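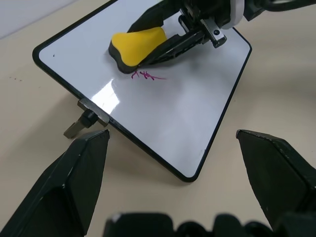 Progress report: shared practice for two-arm tabletop work
Reporting period: through the end of May
Prepared by the Wasovham project team for the Durkix fund

We're really happy with how this spring went. When you funded us, the plan was to write a short set of house rules for recording and running two-arm tasks, try them out on jobs simple enough that any lab could copy them, and then hand the rules over for others to pick apart. The first two parts are well along, and the third has started earlier than we planned.

What we worked on

Most of the period went into the whiteboard task. One arm holds the eraser and the marker scribble has to come off the board. It sounds like a small thing, and it has taught us more about writing good rules than anything else we've tried! Pressing on a surface brings up questions that picking up a block never did: how hard is too hard, who decides when the board counts as clean, and what the other arm should be doing in the meantime.

The rulebook now has 12 rules, down from 25 in the draft you saw last. We cut everything that operators couldn't check on their own in a few seconds. The ones that changed the most:

Fixing the work. The board is clamped to the table before any arm is powered. The clamp goes at a corner, and the operator gives the board a push by hand first. Our older wording only said "secured," and people read that in all sorts of ways.

Marks. Magenta ink only for this task, one scribble per run, drawn fresh by a person with both arms parked. We had been letting leftovers from earlier runs stay on the board, which made scoring a mess.

Glare. A shiny board under ceiling lights can throw a bright patch right next to the ink. Operators now look through the wrist camera before starting and move the scribble if the patch covers it. (This one came from the operators themselves and we love it.)

The waiting arm. Fingers stay clear of the working arm's path, and the waiting arm may not start a move until the working arm has stopped.

Stopping. Anyone in the room can call a stop, and the run is logged as stopped with a plain reason. No run is ever deleted.

Where the numbers stand

We have logged around 700 runs under the new rules. Every run has a checklist attached, filled in at the time. Two reviewers read each stopped run separately and then compare notes, and their disagreements have been the best source of edits to the text.

Sharing it

The team at Estis has been using the draft on its own tables and sent back a marked-up copy full of good questions, mainly on the rule for the waiting arm. Chin, our logging tool, now prints the checklist and won't open a new run until the last one is closed out. That was a late addition and the operators took to it right away.

What has been harder

Pressure limits. We still don't have a number we trust for how firmly an eraser may be pressed. Foam wears down, and a limit that suits a new eraser may not suit an old one. For now the rule says to swap the eraser at the start of each session, and we'd like to replace that with something less wasteful.

Training also took longer than we budgeted. New operators do two supervised sessions before working alone, and we ran a few of those on a Saturday to catch up. The cost is small and fits inside the existing travel line, which we have barely touched.

Next period

We'll settle the pressure rule, answer the Estis comments in writing, and start a second task with a soft object so we can find out which rules carry over. We'd also like your okay to post the rulebook publicly once the pressure section is done. The draft is ready to send whenever you want to read it.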